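Home | Guides | Wood and Floors | Kitchen | Contact

How to oil a pine table

Pine is soft and takes in oil quickly, so the job is easier than it looks. Allow a weekend. The work itself takes a couple of hours and the rest is waiting.

What you need: 120 and 240 grit sandpaper, a sanding block, hard wax oil or Danish oil, lint-free cotton cloths, a vacuum cleaner with a brush head, and gloves. A 230 ml tin is enough for two coats on a small table.

1. Clear the table and wash it with warm water and a drop of washing-up liquid. Wring the cloth out well. Leave it overnight to dry.

2. Sand with the 120 paper, always along the grain. Go lightly over the knots, which are harder than the wood beside them and will stand proud if you only work the soft parts. Then go over the whole top with the 240.

3. Vacuum up the dust, then wipe with a barely damp cloth. Leave for 40 minutes.

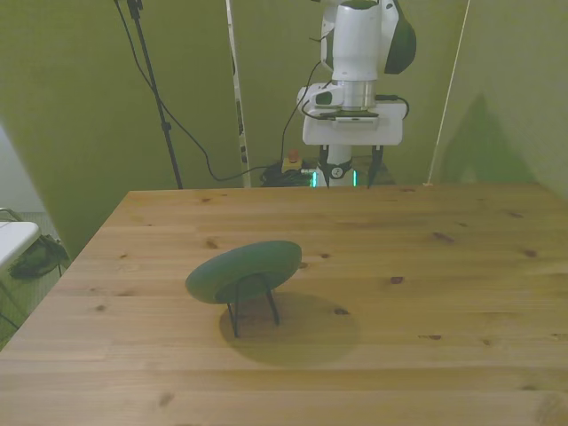
Dark knots and streaks in light pine planks.

4. Stir the oil. Do not shake it. Put a little on a cloth and rub it in along the planks, one or two at a time. Thin coats are better than thick ones.

5. After ten minutes wipe off whatever has not gone in. Look across the top from a low angle with a lamp at the far end. Shiny patches need more wiping.

6. Leave for a day with a window open, then rub down very lightly with the 240 paper, dust off and put on the second coat.

Lay used cloths out flat outdoors until stiff, or soak them in water before you bin them. Oily cloths left in a heap can catch fire.

Keep hot pans and wet glasses off the top for a week. I do mine again every October, one coat only, without sanding unless it feels rough.

Hauwa Bako, January 14, 2021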